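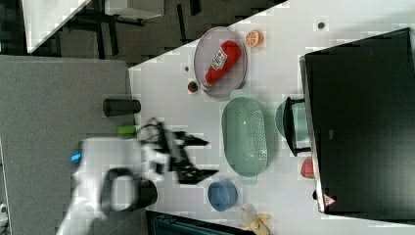 FOR IMMEDIATE RELEASE
Thursday, April 27, 2023

Tetunen Toy Library Puts Play Kitchens Back on the Shelf, Without the Big Promises

NANAYAKKARA – Tetunen, the toy lending library on Stallik Street, will start lending its play kitchen kits again in May. The kits hold pretend food, small cookware and a few dishes. They will not come with a booklet explaining how they build math skills, lifelong healthy eating or leadership.

The library dropped the old booklet after staff went looking for the research behind it and couldn't find much that matched the wording.

"We kept reading that a toy pot teaches planning," said Sosina Fikre, who runs the lending desk. "Maybe it does. I have watched a lot of children put a banana in a pot and take it out again, and I wouldn't swear to what they were planning. They seemed happy. That's enough for me to lend it."

Tetunen has recorded 1,354 play kitchen loans since it began keeping count. The number shows that families want the kits. It doesn't show what children learn from them, and the library asks that it not be quoted that way.

What is in the kits

Contents vary, as pieces have come from several donated sets. A family might get a teal pot, a green colander with a handle at each end, a small blue bowl and a round gray plate, along with a half-peeled banana, an orange slice, a strawberry and a bottle of ketchup. The pieces were never meant to match, and sizes can be odd. In some kits the ketchup takes up most of a dinner plate.

Staff considered buying new matched sets. Zesau, a supplier, offered a boxed "complete kitchen learning system" sorted by color and skill level. Tetunen borrowed one and turned it down. The food was much the same as the food already on the shelf, and the rest of the price appeared to be for the cards.

"If somebody can show me that the cards do something, I'll look again," Fikre said. "I asked for that and got another brochure."

How lending works

Each household may borrow 2 kits at a time for 30 days. Membership is limited to 300 households this year, which is as many as the desk can handle with the hours it has. Kits should come back with the food and dishes in the same bag. Please don't sort them into categories for us. Staff check every piece against the list anyway, and the sorting has caused more lost strawberries than it has prevented.

Missing pieces should be written on the slip. There is no fee for one lost fruit. A lost pot is a different conversation.

Small pieces are left out of kits for children under three. The library does not accept a label reading "all ages" as proof of anything and checks sizes itself.

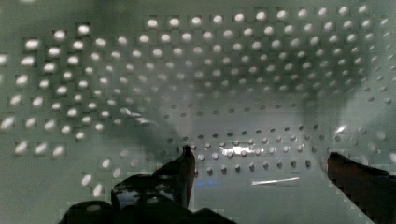
Can children use the play colander to rinse real food?

We ask families not to. The play dishes are lent as toys, and the library has no paperwork saying they are fit for food. Small holes are also slow to clean, and dried bits of rice or berry are hard to get out of them. Pretend rinsing is fine, and so is plain water if the colander is dried before it goes back in the bag.

On cleaning

Pieces are washed between loans with dish soap and warm water, then left out to dry. Tetunen has been asked to switch to a special toy spray. It has not been given a good reason to, and will stay with the soap until it is.

Families who want to see the kits before joining can ask at the desk during open hours. Bring a child if you have one handy. They tend to be blunt about which fruit is worth having, and their views have shaped the kits more than any catalog.

Donations of single pieces are welcome. Please leave out anything cracked, anything with stuck-on glitter, and any food that used to make a noise.

Contact: Sosina Fikre, lending desk, Tetunen Toy Library, Stallik Street, Nanayakkara

RECENT RELEASES
Puzzle Shelf Recounted, Nine Still Incomplete
Why We Stopped Lending the Talking Globe
Summer Hours at the Lending Desk
Wooden Blocks: What the Box Says and What We Saw

This site uses cookies to remember your settings and count visits. Accept | Decline | Read our cookie notice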